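Operators wanted: remote control of humanoid robots

Kozan is hiring 2 people to show our robots household jobs by remote control, such as picking things up and putting them down. Shifts run 8 to 4, with one Saturday in March. Training is paid.

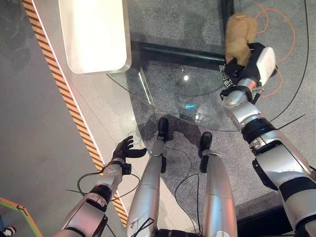 Do I need robot experience?
None is needed. You practice with a trainer until you can work the arms by yourself.

Contact: Kozan Hiring Desk | © Kozan | Back to top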